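Table Settings, One Place at a Time

I've been collecting place settings since January, and this page is where they all end up. Mostly it's mismatched stuff: thrift store plates, odd mugs, napkins I bought because I liked the color and then never used. Jiahui Liang talked me into putting them online (she says I set a table the way other people pack a suitcase), so blame her if you scroll for too long!

My only rule is one tray, one person, nothing fancy. I go light on glassware and heavy on color.
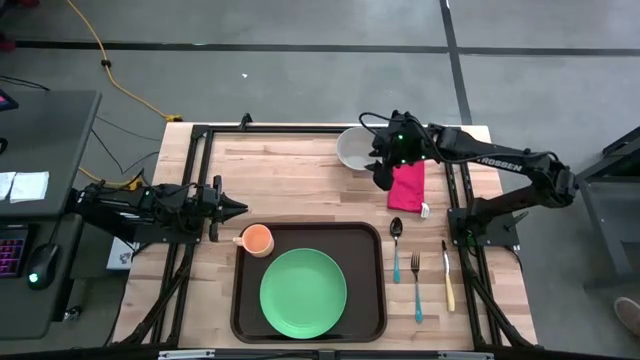 Breakfast for one is my favorite kind of setting, and I'd take it over a big holiday table any day. You need so little. I like a plate you can see plenty of tray around, and a mug that's easy to grab before you're properly awake. The green plate on the dark brown tray does it for me, and then that magenta napkin comes in off to the side and wakes the whole thing up. Peach-orange for the mug was a gamble next to all that, but I'd do it again. I'm still torn on the cutlery. Teal for the fork and spoon, sure, but the knife has a pale yellow handle, and Shaohua Cheng thinks I should have stuck to one color. I like it! Odd knives are half the fun.

Next up is soup, with deeper bowls and a linen runner I found in Wingate. If you have a setting you love, send it over and tell me what you'd eat off it.

Contact | © Furkadero Table Notes | Back to top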